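Search products, rooms, ideas

Stalley fan tray, black

A tray for people whose dressing table has become a queue. It's curved, it's plastic, and it has slotted openings, so small bottles can be told where to stand. Whether they listen is up to you. 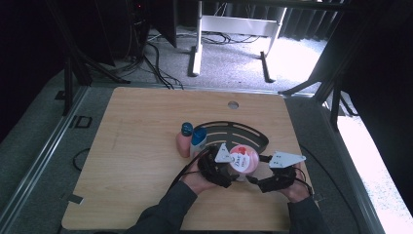
1 min read

The round pink Dove tub gives you an idea of scale, as do the two little bottles off to the left – none of them included. The tray lies flat and is happy on a wooden top. Wipe with a damp cloth. Girish Katiyar in our shop has had his for almost 6 months and still keeps his keys in it, against all advice.

Sold singly or in packs of 3. Item 364.

Last updated: November
12 shares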